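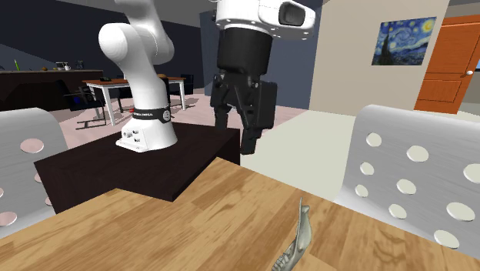 A white arm and black two-finger gripper over a dark platform. Computer rendering.

Night Pharmacy Assistant, Orkdale Hospital
Part-time, 14 hours a week, ongoing

The dispensary at Orkdale is looking for an assistant to work evenings and nights. The hospital has 188 beds and serves the town along with the farming districts out to Fakent. You would work alongside one pharmacist per shift and report to Somtochukwu Uzor, dispensary manager.

What you will do
Fill and label ward orders, restock the emergency cupboards, check expiry dates and answer the phone. Deliveries from Zelenák come in at 9 pm and need to be signed for and put away before midnight. Some lifting is involved, up to 14 kg.

What we ask for
A pharmacy assistant certificate, or enrolment in one. Clear handwriting and spoken English. A driver's licence is useful — there is no bus after 8 pm — but we can help organise a lift from the town centre. Hospital experience is not required. Training is on day shift for the first month, paid at the normal rate.

Night loading and a meal allowance apply. Staff parking is free behind the Morutent wing.

How to apply
Send a resumé and the names of two referees to Rozália Trnka, Staff Office, Room 304, or ring extension 2265 and ask for an application form. Applications close at 5 pm on the last working day of February. Interviews will be held in March.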